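Tenants First: A Conversation on Building Access
10/06/2019

The Flemstead Housing Association manages 252 apartments, most of them in buildings that predate modern access standards. Gerasimos Pappas, director of property services, met with the newsletter to discuss the program of repairs now under way.

Mr. Pappas explained that the work began with a survey of residents. "We received 58 written replies, and the most frequent subject was the weight of the entrance doors," he said. "Older tenants told us they were waiting for a neighbor to come by before going out."

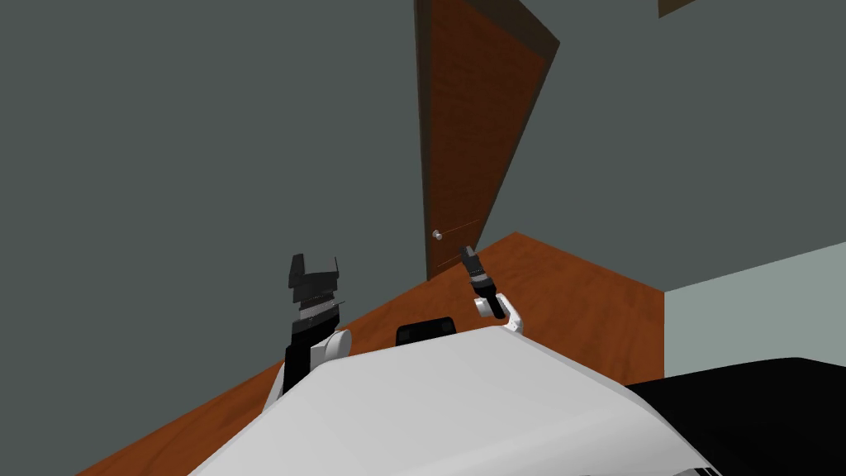 Eirini Chatzigeorgiou agreed that the doors mattered, but said the association had been slow to answer letters, and that residents on the upper floors still wanted a firm date for the new handrails.

Mr. Pappas accepted the criticism. "The handrails were ordered late - that was our decision, and it was the wrong one," he said. He expects installation to take 12 weeks, starting with the Gomska building.

Asked about rents, he stated that no increase is tied to the program. The full schedule may be requested from the main office, which now stays open until 9 in the evening during June.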